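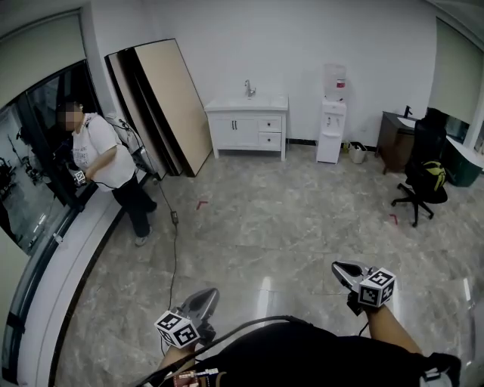 会社概要

株式会社ワーカム(Workum)は、洗面化粧台および小型収納家具の設計、組立、検品を行う会社です。本社事務所と検品室はファークステッド(Firkstead)にあります。

事業内容

・事務所、診療所、小規模店舗向け洗面化粧台の設計
・扉、引き出し、取っ手等の交換部品の供給
・設置後の調整および補修
・給水まわりを含む室内配置の図面作成

製品について

主力はJoltikシリーズです。開き扉と引き出しを左右に分けて配置した脚付きの洗面化粧台で、洗面器部分と単水栓または混合水栓を組み合わせて出荷します。床と本体下端の間に隙間を設けているため、モップおよび掃除機のヘッドが入ります。脚部には高さ調整機構があり、床の不陸は設置時に吸収します。幅木のある壁に設置する場合は、背板下部を切り欠いた仕様を指定してください。切り欠きの標準高さは図面に記載しています。

Yehシリーズは収納専用の低型キャビネットです。洗面器を持たず、天板は平板となります。扉の丁番と引き出しのレールはJoltikと共通部品です。現在登録している交換部品は216点で、生産を終了した型についても在庫がある限り供給します。

検品

開閉試験は扉、引き出しともに1183回を社内基準とし、終了後に丁番の緩み、レールの偏摩耗、取っ手の固定状態を確認します。水栓の取付部は通水のうえ、締付け直後と翌朝の2回点検します。塗装面の確認は昼光色の照明下で行います。窓に面した場所では反射により細かい傷の判別が難しいため、ブラインドを下ろすことを作業手順に定めています。

配置に関する考え方

事務所に洗面化粧台を置く場合、当社では壁の中央付近への設置を基本案としています。給水機を隣に並べるときは、引き出しの操作に干渉しない位置を取り、給水ボトルの交換に必要な上部の空間を図面上で確保します。ガラス戸のある部屋では、戸の軌跡と人の立ち位置を先に図面に落とし、その後に家具の位置を決めます。電源ケーブルの経路は、図面に破線で示します。板材を室内に仮置きする場合は壁に立て掛け、通路側への張り出し寸法を記録します。

体制

代表 イポリト・カセレス(Hipólito Cáceres)
設計および品質管理 レオニルデ・ローレイロ(Leonilde Loureiro)

カセレスは木工機械の保守業務を経て当社を設立しました。ローレイロは設計図面の承認と検品基準の改訂を担当しています。基準の改訂は毎年5月に行い、改訂版は取引先に書面で通知します。出荷済み製品には、出荷時点の基準を適用します。

施設

検品室と資材置場を合わせた床面積は400平方メートルです。資材置場では板材を樹種と厚さで区分し、端材は幅の順に保管しています。事務所は検品室に隣接しており、図面の閲覧と見本の確認ができます。

見学および問い合わせ

見学は事前予約制です。受付時間は午前10時から午後4時までとし、正午から1時間は休止します。交換部品の問い合わせには、本体扉の内側に貼付した型番と、取っ手の取付穴の間隔が必要です。穴が1つの場合は、その径をお知らせください。型番が判読できない製品は、正面と背面の写真、外形寸法をもとに照合します。照合用の図面は2164枚を保管しており、貸出は行っていません。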